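Perguntas frequentes – desgaste e perda de aderência nas almofadas das garras manuais

Página mantida por Brisa Barrera, oficina da Medrano. Atualizada em 12 de fevereiro de 2020.

O que aconteceu em dezembro?
Duas garras manuais do lote Hornard começaram a deixar cair recipientes a meio da transferência. O motor e a calibração estavam bem. O problema estava nas almofadas de borracha dos dedos, que perderam aderência antes do previsto.

Com quantos ciclos se deu a falha?
A primeira garra falhou aos 837 ciclos e a segunda aos 328. O intervalo de substituição que usávamos era de 1.000 ciclos, por isso nenhuma das duas tinha sido inspecionada.

Que sinais devo procurar?
Bordos desfiados, pedaços soltos junto à zona de contacto e superfície áspera ao toque. Verifique as duas almofadas – o desgaste nem sempre é igual.

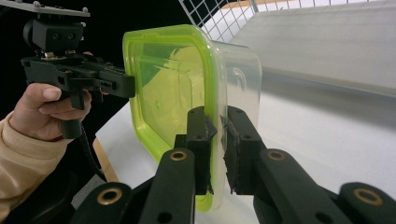

Os plásticos lisos e as arestas finas são o pior caso, porque toda a força fica concentrada numa faixa estreita da almofada. Se o objeto rodar entre os dedos, pare e troque o par.

Posso apertar mais para compensar?
Não. O aperto excessivo rasga a almofada mais depressa e pode rachar o recipiente. Se este rachar, largue o gatilho e não apanhe os fragmentos com a mão nua.

Posso trocar só uma almofada?
Não. Troque sempre o par e registe o número de ciclos na folha da garra.

As gravações feitas com almofadas gastas são válidas?
Depende. Venla Turunen está a rever as sessões do projeto Kokov. Até haver decisão, não as apague.

Onde peço almofadas novas?
No armário Bekier, gaveta 2. Se estiver vazia, avise a oficina e deixe a garra fora de serviço.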